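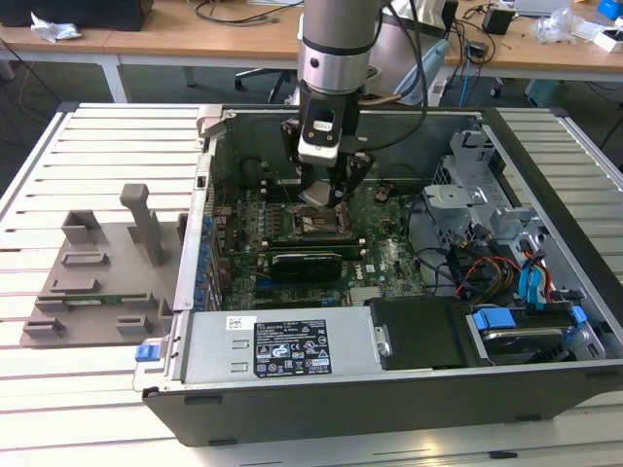

A desktop tower opened on the slatted bench, side panel removed.

About Bestdale

Bestdale takes in retired desktop computers, strips or repairs them, and passes on what is still of use. We work from a single-storey unit on the Caltden estate. Most of what arrives is office equipment: towers, small form factor cases and the occasional workstation, usually in batches from schools, surgeries and local firms.

The business was set up by Puspita Sutanto, who had spent several years maintaining classroom machines and disliked sending whole computers for shredding when only one part had failed. Ozan Bilgin joined later and runs the bench area. He also wrote the job sheets, now in their third version.

How a tower is handled

Each machine is given a job number on arrival and weighed. The number stays with the case and with any part removed from it, so that a power supply or drive bay can be traced back to the batch it came in with. Unit 2105 on Caltden holds the incoming racks; the benches are through the double doors at the rear.

Towers are worked on lying on their side, with the side panel off and the board facing up. Our benches have slatted tops. Dropped screws fall through to a tray, and dust from the case does not build up under the work.

Drives come out first. They are logged, wiped or destroyed according to the customer's instruction, and a certificate is issued for each serial number. Plastic drive rails are kept with the cage they belong to, as they vary between makers and are tedious to replace. Expansion cards follow, then memory. Graphics cards are sorted by slot type and power requirement and tested on a separate board.

The processor and its cooling are left until the smaller parts are clear. Old thermal paste is removed with solvent and a lint-free cloth, and the socket is checked under a lamp for bent contacts and debris. Boards with damaged sockets are not repaired here. They go to Mornulik, a metals recovery firm, in sealed crates of 40.

Power supplies are never opened. The rating label is read, the unit is tested under load for 20 minutes, and it is either shelved or scrapped. A supply with a missing or unreadable label is scrapped whatever the test result.

What we rebuild

Working boards are normally put back into the case they came from. Many large manufacturers use their own mounting points and front panel connectors, and moving a board to a different case can take longer than the machine is worth. Rebuilt towers are supplied with a new drive and a 64-bit operating system, and are cleaned inside and out.

Parts that we do not need are sold through Manurung, our trade counter, which keeps a stock list at the desk – ask for it, as the printed copy is more current than the one on this site.

Deliveries and visits

Batches are received from eight in the morning until three. Please remove monitors, keyboards and loose cables beforehand unless we have agreed to collect them. Customers may see the benches by arrangement, and closed shoes are required past the double doors. The unit is shut for stocktaking for part of April.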